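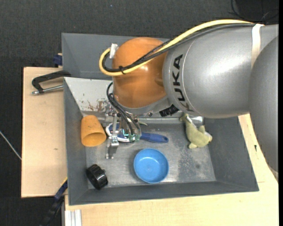 Nhàn Mạch wrote to ask why her favorite singer gets paid every time a song is played on the radio, when she only sang it once. Doesn't the money stop after the song is finished?

The money can keep coming for a long time. It is called a royalty.

What is a royalty?

A royalty is a small payment made to the person who owns a piece of work each time somebody else uses it. Songs earn royalties. So do books, plays, and movies.

The word comes from "royal." Long ago, kings and queens could collect money from people who used their land or dug in their mines. Today you don't need a crown to get one.

Who owns a song?

A recorded song has two parts, and they can belong to different people.

The first part is the song itself: the words and the tune. This belongs to the people who wrote it, unless they sell it.

The second part is the recording, the sound you hear when you press play. This often belongs to a record company, which pays the singer a share.

Say a band called Lirnonon records a song called "Oveven." The words and tune were written by Vũ, who is not in the band. When the song is used in a TV show, the makers of the show have to pay for both parts. Vũ gets money for the writing. The record company, Ponent, gets money for the recording and passes some of it to the band.

How is it shared?

If several people write a song together, they agree on how to split the money. Suppose there are 4 writers with equal shares and the song earns $2000. Each writer gets $500. The shares don't have to be equal, and writers sometimes argue about them for years.

Who keeps count?

A songwriter can't listen to every radio station. Special groups do that job. Stations and stores that play music pay these groups and may send lists of the songs they played. If "Oveven" was played 1587 times in November, the group uses that number to work out what Vũ is owed.

One play may earn less than a penny. Most songs never make anybody rich. A hit that people still want to hear 30 years later can earn a lot.

What happens when a songwriter dies?

The royalties go to whoever is named in the will, often the family. After many years the song becomes free for all to use. This is called being in the public domain.

Words to know

Copyright: the right to decide who can copy or use your work.
License: permission to use it.

Home Music Movies Money Ask Us

Contact us | Copyright, all rights reserved | Back to top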